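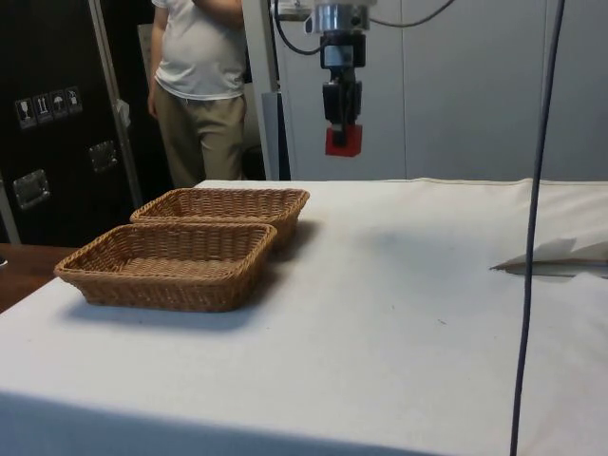 Fig. 3. The Osholm basket pair on a covered table, empty, near basket set at an angle.

26/08/2024
By Felista Kioko

3. Setting Up the Sorting Table

By now you have unpacked the baskets (section 2) and argued about where the table goes. Finish the argument before you start. A table with a cloth on it moves badly, and a table with a cloth and two baskets on it moves once, all at once, onto the floor.

You will need the two Osholm baskets, one white Laizer cloth, the Gullesora blocks, and 10 minutes. The box says less. The box was written by someone with no cloth.

3.1 The cloth

1. Wipe the table and let it dry. Crumbs under the cloth feel much larger than crumbs.
2. Lay the cloth out and smooth it from the middle toward the edges. A few creases will stay. Let them.
3. Check for marks. Faint smudges and the odd dark speck do no harm. If you can't leave a speck alone, turn the cloth over and meet the specks on the other side.

Note: The cloth may be washed at 40 degrees Celsius. Don't tumble dry it unless you also own a smaller table.

3.2 The baskets

4. Put both baskets on the left part of the cloth, one behind the other. Left-handed sorters may use the right and reverse every instruction from here on.
5. Turn the nearer basket so its long side runs diagonally. This puts the rim where your hand wants to go. Tatu Biwott, who designed the layout, lines his up square and knocks them over regularly.
6. The baskets may overlap a little when seen from your chair. They should not be stacked.
7. Press down lightly on each rim. If a basket rocks, rotate it a quarter turn and try again. If it still rocks, blame the table and see section 5.

Caution: The strands are plastic rattan. They look like wicker and will put up with a damp cloth, but not with a hot pan. Do not serve rolls in the baskets straight from the oven, however good they would look.

Caution: The sides are shallow. Anything that rolls will eventually do so. Blocks are fine, marbles are a lifestyle.

3.3 The blocks

8. Decide which basket is which before you open the bag. "Keep" and "give away" is the usual choice. "Keep" and "keep for now" is the popular one.
9. Start with a red cube. It shows up well against a pale wall or a white cloth, so you will know at once if you have lost it.

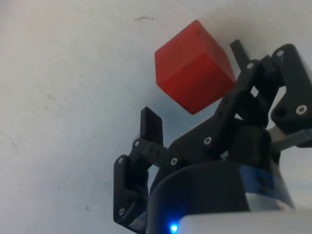 10. Look over the faces and corners before you choose a basket. A small nick near a corner is ordinary wear and goes in "keep." A block with a split or a sharp edge goes in neither basket; put it aside and see section 6, Repairs and Regrets.
11. Lower each block in. Throwing is quicker, up to the first miss.
12. Carry on until the bag is empty or someone needs the table for dinner.

Note: Blocks with rounded edges may settle at odd angles. You do not need to straighten them. If you already have, you may enjoy the Ditach drawer divider, sold separately and due in November.

3.4 Putting it away

13. Lift the baskets from underneath, one at a time. The rims are for looking at.
14. Shake the cloth outdoors, after checking it for blocks. Continue to section 4, Labels.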